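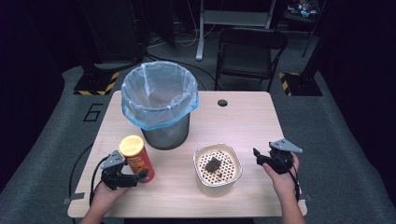 Monday, August 21, 2023

Notebook, host-city bid, Sorkdale. Writing this up the same evening while I can still read my own handwriting.

Picked up where we left off on the draft host agreement. For anyone joining late (hello, Sumathi's new people!), Sorkdale wants to be the seat of the Belano river secretariat, and our job is to turn the town's very enthusiastic offer letter into something a foreign ministry could sign without wincing. The offer letter is lovely. It has a paragraph on the otters. It also promises things that a town council has no power to promise, and that took up most of my morning.

The big one is tax. The letter says secretariat staff "will pay no taxes in Sorkdale", full stop. The town can waive its own charges, the refuse levy and the parking permits and so on, but income tax belongs to the national treasury and so does VAT on the office furniture. I've moved all of that out of the town's schedule and into Article 9, where the state makes the promise and the town just says it will go along with it. Celina Kozłowski thinks Article 9 is too long now. She may be right, it runs over two pages and there's a sentence in the middle with four commas and no obvious verb. Left a pencil mark next to it.

Next, the land. The site is the old barge yard plus the strip behind it, and the offer calls it "the Peace Quarter", which is fine on a banner but needs a boundary if it's going in a treaty annex. I spent ages with the survey sheet. The strip is in separate parcels and parcel 41 is still leased to the Garville rowing club until January. I rang them and they were very nice about it! They'd quite like to know where their boats are going, though, and I had no answer, so I said somebody would write. That somebody is me, I suppose. Adding it to the list.

Also the lease term. The town wrote 100 years, renewable. Long leases are normal enough for this sort of thing but the council's own property rules need a full vote for anything that long, and I can't find a record of one. I've put square brackets round the number in the draft and a note in the margin. Please don't take the brackets out until we have the minutes in hand.

Sumathi came by before lunch and we went through the premises clauses together, which was a much better way of doing it than sending tracked changes back and forth. Her main worry was the wording on who can come in. The old text said the local police "shall not enter". Ours now says they enter only with the consent of the head of the secretariat, with consent taken as given in a fire or something of that kind. I'd copied the fire bit from the Yalçınkaya model text (the blue binder, second shelf) and she wanted to know if it covered floods too, and considering the building is going to be on a river, fair enough. It now says "fire or other emergency requiring prompt protective action". Bit of a mouthful – but it's the phrase people in this line expect to see.

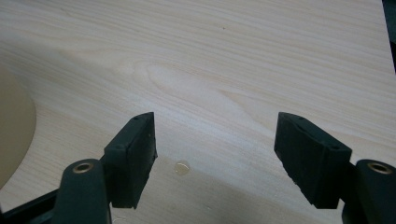
Does the secretariat own the building once the agreement is signed?

Ownership stays with the town. The secretariat gets the use of the building for the length of the lease, and the town remains responsible for the roof, the outer walls and the drains. Inside repairs are split according to Annex C.

I've written that out plainly because it has come up in every phone call I've had about this bid, and I'd like us all to be giving the same reply. Annex C still has a hole in it where the lifts should be. The town assumes the secretariat will pay for lift maintenance, the secretariat's people assume the town will, and both have put zero in their budgets. I don't mind who pays. I just want a name in the box.

After lunch we tried the thing Celina suggested last time, reading the economic zone part aloud, one of us being the town and the other being a grumpy importer. Silly, but it worked a treat. The zone is supposed to sit next to the Peace Quarter and let river-trade firms bring in parts without duty. What we heard, as soon as it was read out, was that Article 14 gives the duty relief to firms "located in or associated with" the secretariat. Associated with! My grumpy importer claimed to be associated because his cousin mowed the lawn. So the zone and the secretariat need pulling apart properly, with separate articles and separate maps, and preferably different colours on those maps.

I've started on that. The immunities go with the secretariat and nothing else. The zone gets ordinary customs rules with the relief laid out in its own schedule, run by the customs service and open to inspection at any time. The two only touch at the shared road, and for that I've borrowed the access wording from the barge yard deed, which is older than all of us and very clear.

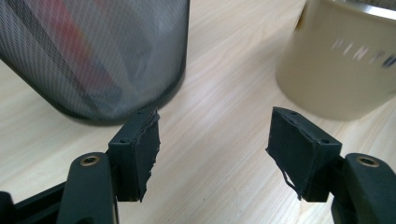 The shared road brought up one more snag, and it's the name. The town calls it Quay Lane on its plan and the survey sheet has it as Lower Garville Road, and both are in the annexes. I've gone with the survey name and put the other in brackets after it, everywhere. If you find one I missed, fix it and initial the margin.

Still can't decide about the preamble. The town's version has 3 paragraphs on the history of the river crossing and I find them rather moving, but the ministry will cut them, they always do. Celina says leave them in and let the ministry be the villain. I'm tempted.

To do, mostly me:

Write to the rowing club about parcel 41.
Get the council minutes on the lease vote, or find out there aren't any.
Lifts in Annex C. Sumathi is asking the secretariat side, I'm asking the town.
Finish splitting Article 14, new map for the zone.
Shorten Article 9, look for the verb.
Put the blue binder back.

Next session is in the same room, Celina has the key. Bring the marked-up copy and not the clean one, the page numbers don't match.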